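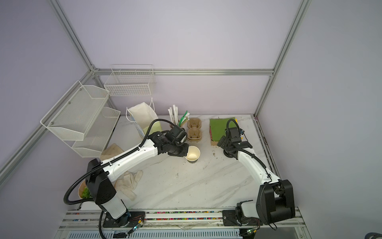
Figure 1. Drink packing station: bag, straw holder and cup carriers along the back of the table.

3. Station layout

The station models the handoff counter of a small drink shop. Stock is kept along the rear edge of a marble-patterned tabletop, which leaves the center free for the cup being packed. Wrapped straws stand upright in a cylindrical holder. Molded-pulp carriers are stacked and take up more depth than planned. Danang Saragih timed 300 packing cycles in March; Cadi Penry logged the errors.
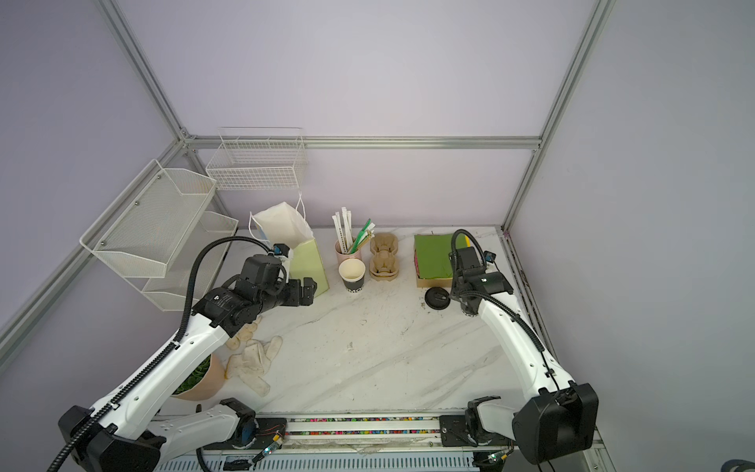

Wall storage was considered for light items such as napkins and lids. A wire basket on the back beam uses no table area, but anything in it must be lifted over the bag — a longer reach than taking it from the table. The bag should be opened fully before the first cup is placed. Mean cycle time was around 543 hundredths of a minute for two cups.

Related reports
Kinthorpe: Shelf Spacing in a Shared Pantry
Drangate Counter Study, Part 2
Yeoh and Mevis: Lid Fit on Paper Cups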